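Bloqueo de los dedos de la pinza manual: procedimiento de restablecimiento

Ámbito: pinzas manuales Clatodero empleadas en tareas con prendas y ropa de hogar. Aviso técnico 3366.

1. Detenga el registro en cuanto los dedos dejen de responder al mando. No tire del tejido si permanece entre ellos.

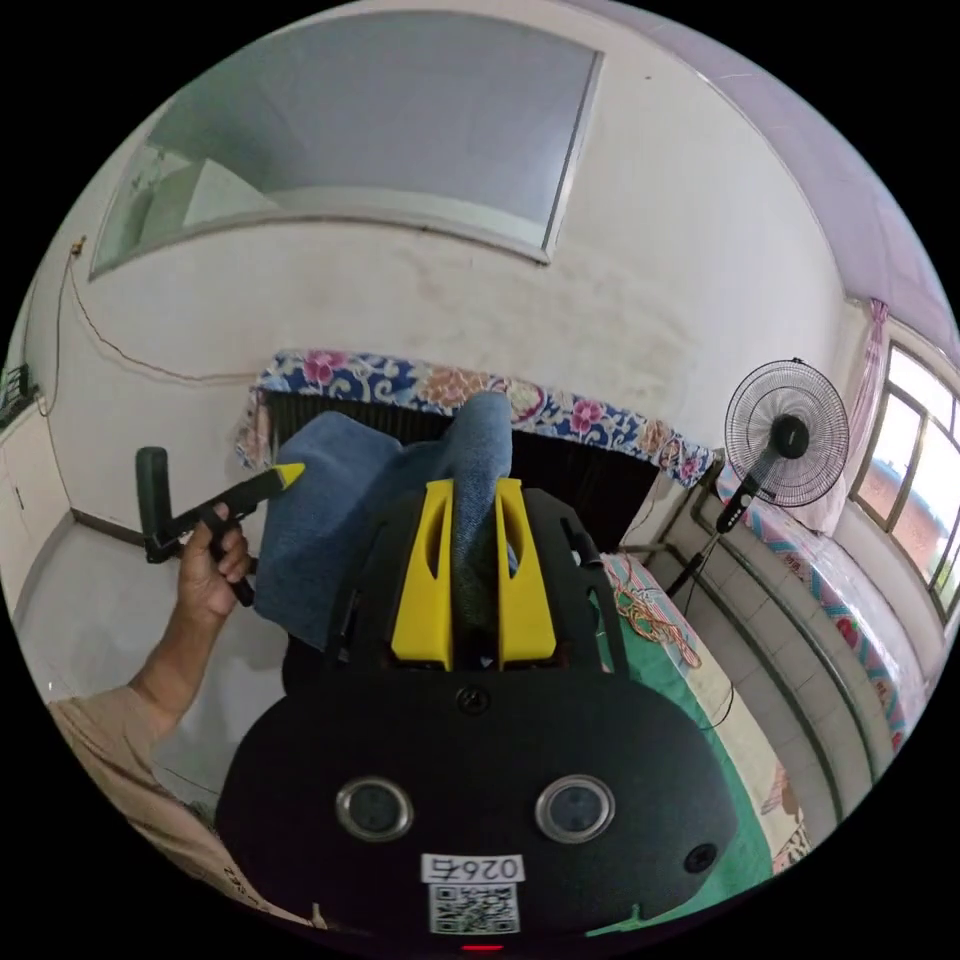

2. Retire la prenda con la mano libre, siguiendo la dirección del pliegue, y revise las ranuras de ambos dedos en busca de hilos.

3. Cierre los dedos sin carga sobre la superficie de trabajo. Deben quedar juntos y paralelos en 3 cierres consecutivos.
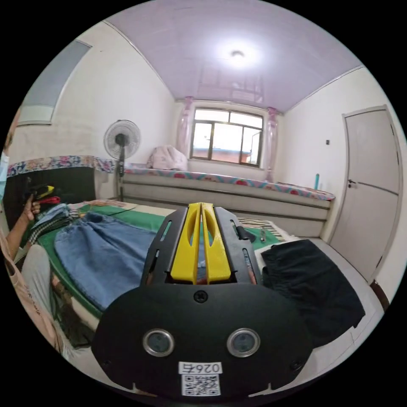
Si persiste el bloqueo, retire la unidad del servicio y remítala al taller de Valente con el número de su etiqueta.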